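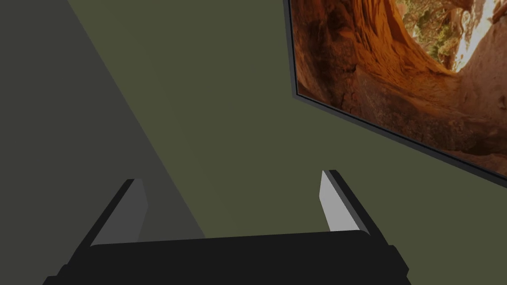

*Simulated view over the gripper: fingers open, TV on the green wall.*

# Getting the grippers to open and close in the sim first

If you followed the last page, you've got the Werby torso loaded in Stustov with both arms attached and nothing moving yet. Good! Now comes my favorite part, which is getting the grippers to do something before you put power to real motors in your garage. (I skipped this step on my first build and cracked a printed finger. I was sulking for most of August.)

## What you need

- The Werby model from the last page
- The Pap room file, or any room with walls and a floor
- The 2 gripper configs, left and right
- A gamepad, if you have one, but the keyboard works fine

## Set the open position

Open the left gripper config and find `finger_open`. It's in motor ticks, and mine is 648. Yours depends on how you seated the horn on the servo, so go by what your own hardware reads when you spread the fingers by hand with the power off.

Now do the same for `finger_closed`. Mine is 293. Save it, reload the room, and hit the open key. Both fingers should swing outward and stop. If only one moves, the mirror joint isn't linked, so go back and check that the second finger has `follow` set to the name of the first one. I've typed that name wrong more times than I'd like to admit.

Copy the whole block over to the right gripper and change the joint names. Leave the tick numbers alone for now, you can tune them later.
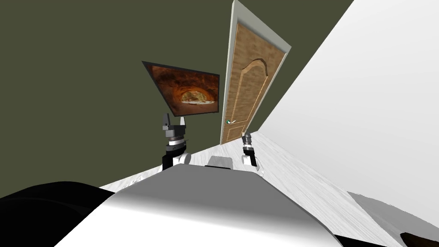 Next, raise both arms so the grippers are well away from the body, and open and close each one from there. I do the left, then the right, then both together. Doing them one at a time makes it really easy to catch swapped names: if you press the left key and the right fingers move, you've crossed the two configs. Easy fix, just swap the file paths in `arms.cfg` and reload.

Keep the room bare while you're at this. I know it's tempting to drop in a table and a pile of blocks (I wanted to grab stuff right away too!) but contacts slow everything down, and you'll end up chasing a physics problem when all you had was a typo.

## Slow it down

The default finger speed is way too quick for cheap servos. Jyoti Solanki, who shares the workshop with me, cut hers in half and I copied her. Look for `finger_speed` and change it in both files, then run the open and close test again.

Once you're happy, export the settings to your Zasby board with the same command you used for the arm joints. Keep the fingers unplugged until the export finishes, then plug in the left one and try a slow open.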